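Questions from the Floor: The New Cells in the Teardown Hall

Last updated August 27, 2021

Since the cells were announced in January we've had a great many questions, some in the suggestion box, some in the break room, and a fair few shouted across the loading dock. Tymofii Lytvynenko and I have tried to gather them up in one place. If yours is missing, please do come and find either of us.

Will I lose my job at Pellgate?

No. We know that's the one everybody wants answered first, so it goes first. Every person on the teardown line has a place on the new rota, at the same grade and the same pay, and that is in writing. If you haven't had your letter yet, ask Tymofii and he'll print you another one while you wait.

What will the robots do, and what stays with us?

The Elleo cells are there for the reaching and pulling inside desktop cases, all that work down between the drive cage and the power supply that leaves your knuckles in such a state by Thursday. You'll still do the sorting, the testing, the grading and anything with a battery in it. You'll also decide which machines are worth saving whole, and we can't imagine handing that one over — it takes years to get an eye for it.

Why are we starting with desktops?

Mostly because we get so many of them. The Harasym contract alone brings us 1228 units this season, and office desktops tend to arrive in long runs of the same model, so whatever a cell learns on one case carries over to the next.
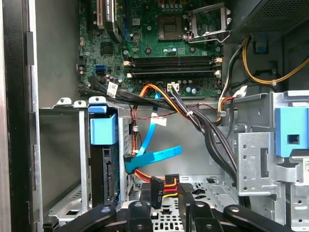 They also open up nicely and give an arm some room to work. Laptops are glued, screwed and clipped in a hundred different ways, and for now they stay on the benches with the people who know them.

Who do I call when a cell gets stuck?

Press the yellow pause button first, then call the cell lead for your shift. Please don't reach in to free a cable while the arm is live, however easy it looks! Cables are the hardest part of the whole job for these machines, and there will be plenty of pauses in the first months. You won't be marked down for any of them.

Is there training, and is it paid?

Yes to both. It takes 3 days, on the clock, in groups small enough that everyone gets a proper turn. Valentyna Derkach is running the sessions, and those of you who learned the shredder from her will know how patient she is. You don't need any background with computers beyond what you already do here every day.

Are the cameras watching me?

The cameras on the arms look at the work inside the case. The recordings go to Evau, who look after the software, and they can't be used for timekeeping or discipline. That's in the agreement too, and there's a copy on the board by the lockers.

Can I stay on the benches if I'd like to?

You can, yes. Put your name on Tymofii's list and we'll do our best with the rota — a few of you have already asked, and so far it has all worked out.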